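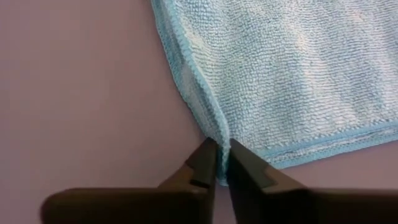 Two-finger grippers for towel folding, stepped tips or pointed tips?

jrawat
Posted 9:40 pm

Hello all. My name is Jyoti Rawat and I work on cloth handling with two small arms. English is not my first language, so please ask if something is not clear.

I compare two sets of fingers for microfiber towels. Set A is the Horka finger with a small step near the tip. Set B is the Grundach finger, longer and more pointed. The controller is the same for both, a Skisell with current limit on the gripper motor.

I have made 144 attempts with each set, always picking one corner from a flat mat. Set A missed the corner 28 times. Set B missed it less often, but it pulled loops out of the terry side and I had to throw away two towels. 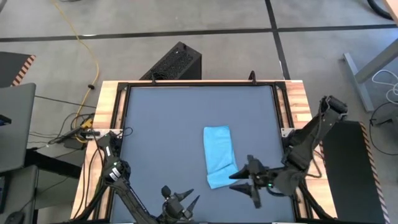 The second thing I want to understand is the open width. When both grippers wait at the lower end of the folded towel, I open them fully. It is a safe habit, but then the closing takes longer and one finger sometimes pushes the flap before the other arrives. Do you open fully, or only as much as the cloth needs?

mattefinish
Posted 10:15 pm

Only as much as needed. Half open is plenty for a hem. Also I would not blame the pointed fingers for the pulled loops. Your current limit is probably too high. Lower it first and then compare again.

haddad_user
Posted 10:52 pm

I do not agree with mattefinish. I ran pointed tips on a Haddad arm for 2,662 cycles at a very low limit and they still caught the loops. It is the shape. I filed the tips a little round and the problem became much smaller.

jrawat
Posted 11:20 pm

Thank you both. I will try the lower limit before I file anything, because I have only one spare pair. About the cameras: the wrist view is good for the corner, but the fingers hide the last centimeter. For a towel that is bunched up I trust the side camera more, it shows me if there is an opening between the layers.
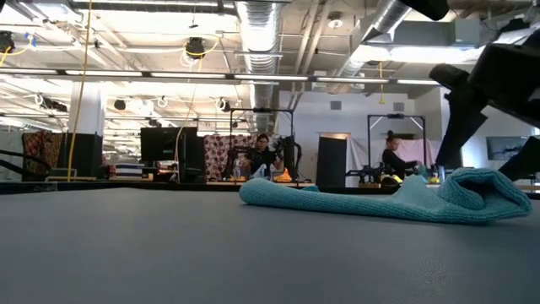
mattefinish
Posted 11:48 pm

Side camera is fine for checking, but I would not let the controller depend on it. Move the table a little and your calibration is gone. Keep the wrist camera and tilt it outward.

haddad_user
Posted 12:06 am

Tilting costs you the view of the pinch point, so I would use both. And please do 1,000 picks before you decide about the fingers. With 144 you can still be lucky.

jrawat
Posted 12:31 am

A thousand is a lot of evenings, but I can do it in June. I will start with set B at the lower limit and half open, and write the misses here.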